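4.2 Does bundling keep cables sorted?

Household advice on cords is fairly uniform: fold each cable, gather the strands, keep it with its charger, and the drawer will look after itself. Guides such as the Fovora home manual repeat this with great confidence and very little evidence. We asked 75 households to follow the advice from March onward and to report each time they had trouble picking out the cable they wanted. Of these, 39 reported at least one such problem in the first month. That is hard to square with the claim that a folded cable is an easy one to find.

Part of the trouble is that "bundled" is treated as a single state. A folded cable can still spread over a good deal of surface, and two neat bundles can sit close enough together that the blocks at their ends overlap. Color helps, but only if the surface allows it. A dark cord on a dark, busy countertop is easy to lose sight of, however well it has been gathered.

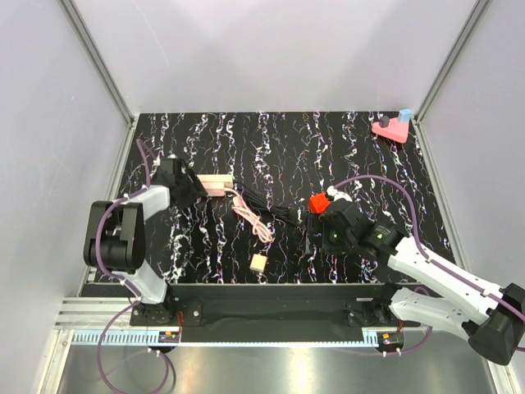
Figure 3. Pink and black cable bundles on a dark veined tabletop, with a small cube-like block near the front.

The pink cable in Figure 3 stands out plainly from the surface, while the strands of the black one nearly blend into it. Acheampong has argued that contrast of this kind matters more than folding. We find the argument appealing but thinly supported: his survey drew on 21 respondents, all of whom had volunteered because they disliked clutter. Our own sample is larger and hardly free of the same fault. We also doubt that self-reports can separate a cable that was hard to see from one that had been put in the wrong place, and our form did not ask.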